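Home | Features | Robotics | Archive
Print this article | E-mail to a friend
14 comments | 138 shares

Grip Without the Robot

How the Drorkadton group collects manipulation data by hand, and what it found when it changed the bed

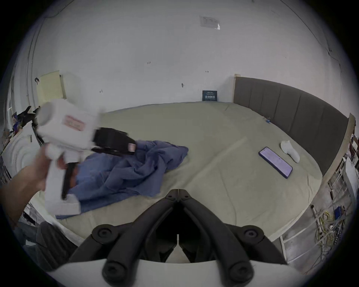 A white hand-held gripper in the left hand over a blue cloth on the bed. The view is from a second gripper, its black fingers at bottom center.

Teaching a robot arm to handle cloth has usually meant steering the arm by remote control, one slow trial at a time. The Drorkadton group drops the arm during collection. A person works with hand-held grippers, a wide-angle camera records from just behind the jaws, and a policy is trained on the recordings. The arm comes in only at test time.

Chiamaka Wike runs the collection side. Her data set, named Fukley, holds 1,501 demonstrations of bedroom tidying, mostly picking up and folding small pieces of cloth. Each is stored as video, gripper pose and jaw opening.

The main result concerns variety. Wike's team trained one policy on demonstrations from a single bed and another on the same number spread across 17 rooms. Both were then run for 100 trials on a bed neither had seen. The single-bed policy completed 38 folds. The mixed policy completed 71.

Most of the gap came from the first grasp. "The single-bed policy reached to the right place and closed too high," Wike says. "It had learned the height of one mattress." Adding more demonstrations from the same bed did not help much.

Pose tracking is the weak point. The system estimates hand motion from the video, and a plain wall or a smooth sheet gives it little to lock onto. Fast turns of the wrist blur the image and make matters worse. Belmiro Barreto, who wrote the tracking code, discards any demonstration in which the estimate jumps between consecutive images. In December he threw out 138.

Two-handed work adds a further error - the position of one gripper relative to the other. Barreto now solves for both paths together. The revised code has not yet been tested on full-size sheets.

Previous | Next | Back to Features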